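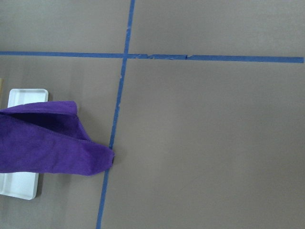 The Biven rescue squadron opens its doors one morning each October, and by 8.40 the car park was full of people who had never needed rescuing and were keen to keep it that way. I'd driven up from Paltari with a thermos and a mild grudge about the start time.

Our guide was Celeste Louro, deputy controller, who has a parade-ground voice and used it on a toddler climbing the flood boat. The boat is new. The trailer under it is 27 years old and gets talked about like a difficult uncle.

First stop was the comms room, where we learnt that the Khunthong Gully repeater still drops out whenever the wind swings to the south. The fix has been on the list for 2 years. A bloke behind me asked why they didn't just use their mobiles and got a long look.

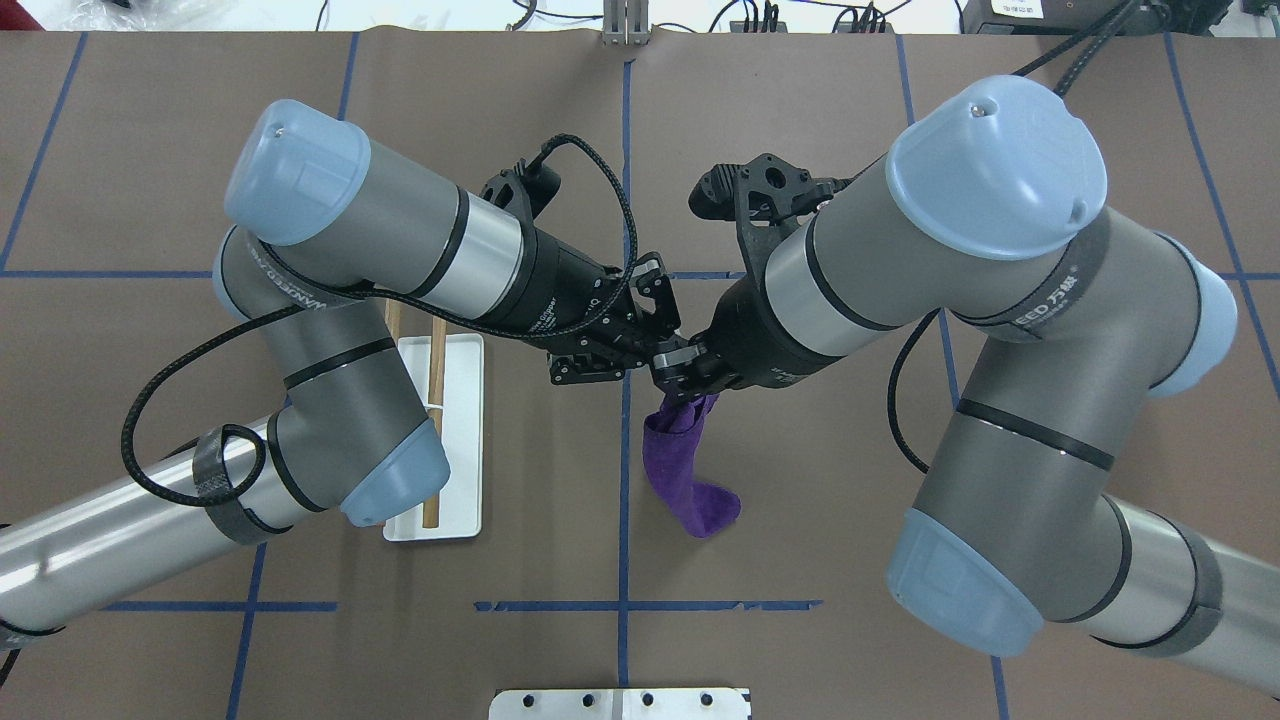 After that came the rope store – 100 metres on each drum, every length logged, and a retired one cut up for key rings at the sausage sizzle. I bought two. They smell of shed.

The vertical rescue demo ran late. A dummy called Prinamero (after a horse, apparently) went over the training tower in a stretcher and spent a good while facing the wall while four people in orange discussed a knot. Celeste told us this was what a real job looks like, mostly waiting and talking. The kids drifted off to the fire truck, which belongs to another service altogether and had been parked rather close to the gate.

Recruit nights start again after harvest. You need a medical, a working pair of boots and a boss who doesn't mind. I took the form home. It's on the fridge, under the gas bill.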